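How to Tell Whether a Robot Can Do a Chore Yet: A Bench Test You Can Run

Updated March 19, 2025

If you run a small shop, a packing room or a care home, sooner or later someone will show you a video of a machine folding towels and ask why you are still paying people to do it. Videos are a poor basis for a purchase. What follows is the test we use at Brernuria before we say yes or no to a chore. It takes a day or two, and most of that is watching and writing things down.

You will need a table, good even light, the objects from the real job, a stopwatch and a notebook. You will also need access to a machine, either your own or a vendor's on loan.

Step 1. Write the chore down as separate actions

"Pack the bag" is too big. Write what a person's hands do. Ours reads: pick up the bag, stand it on its base, open the top, hold the top open, put the item in, let go, move the straps out of the way, pass the bag on. You will probably find actions you never noticed, such as the small shake people give a bag to get the sides apart.

Do this by watching a worker, and ask them to check your list afterward. They will add something.

Step 2. Mark the soft parts

Go down the list and put an S next to any action where the object changes shape when you touch it. Cloth, straps, cables, plastic film and thin cardboard all count. Rigid things like boxes, mugs and bottles are far easier, and a machine that handles those well tells you very little about cloth.

If your list has no S on it, you may be able to buy something ordinary. Baldur Oddsson ran this test on a carton line for Mirkow in December and never got past this step. There was no S anywhere and a plain suction arm did the job.

Step 3. Pick one S action and test only that

Choose the one that happens most often. Set the object on the table in the state it normally arrives in. For a bag that means creased, straps wherever they landed. Do not smooth it out first. Vendors like to smooth it out first.

Step 4. Run it 70 times

Ten runs is a demonstration. Seventy is long enough for the gripper to heat up, the object to shift and the operator to get bored. Give each run one of three marks:

Done – the action finished and no one touched anything.
Helped – a person moved the object, restarted the arm or took over the controls.
Failed – dropped, torn, tangled, or given up on.

Count Helped as a failure when you do the math. Keep it as its own column anyway, as it shows you how much staff time the machine will eat. Write down whether the arm was running by itself or being steered by a person. Both are useful to know, but a steered arm has only shown you that the hardware can reach and grip.

Step 5. Time a person on the same action

Use someone who does the job every day, at their normal pace. On our bag test at Leitão the person took 3 seconds to get a tote standing and open. The arms took 70 seconds on a good run. A slow machine can still be worth having if it works overnight, so do not throw the result out on speed alone.

Step 6. Change one thing and repeat

Swap in a different color, a heavier fabric, a longer strap. Change one thing only. We suggest black cloth for at least one round. Cameras have trouble finding edges and folds in it, and if your stock includes black items you want to know early.

Two arms are the usual setup for bags, one on the rim and one steadying the side. Look closely at what the upper gripper has hold of. If it has caught the handle along with the fabric, the next action on your list may pull the strap when it should be opening the bag.

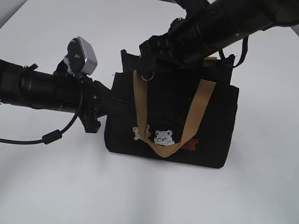 Peiyu Wan disagrees with us about the handles. Her view is that a grip on strap and rim together is fine so long as the bag stays upright, and that we are marking runs down for something a packer does all day without harm. She would score only the end state. We still note the grip in a separate column and leave it out of the total, so you can do it either way.

Step 7. Decide

Take your Done figure from Step 4 and scale it up to 1000 cycles. At Leitão we had 7 failures in 70, counting the helped runs, so 100 in every 1000. Each of those needs a person to walk over. For them the answer was no for bags and yes for moving closed cartons.

Britell, a smaller shop, accepted a similar rate on sorting work, where a miss just goes around again.

Keep the notebook. Run the same test in a year with the same objects and the same marks, and store one of the test bags with it, creases and all.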